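About Us

Hevard is a small school of coffee and hospitality in Tollidside. We opened the door in March with one training room, two grinders and a lot of borrowed cups. Today we teach people who want to work in a café, and also people who only want to make a better cup at home.

Our basic course has 60 hours. Students learn how to choose beans, how to set the grind and how to steam milk without burning it. We keep the groups small, so every student gets enough time at the machine. For cafés and hotels we prepare courses under the name Etix, which can be held at our school or at your place of work.

The green coffee comes to us from Damasceno, a family importer with whom we work from the beginning. We roast it on site in small batches, and students are welcome to stay and watch.

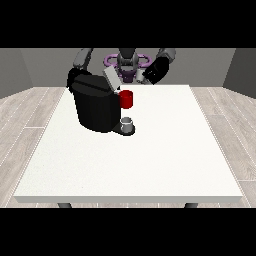 After the course you receive a certificate and can come to our open practice evenings for one year. Until now 683 students have finished with us, and many of them write to us still.

If you want to visit the school before you sign up, please call or send us a message. The first tasting is free of charge.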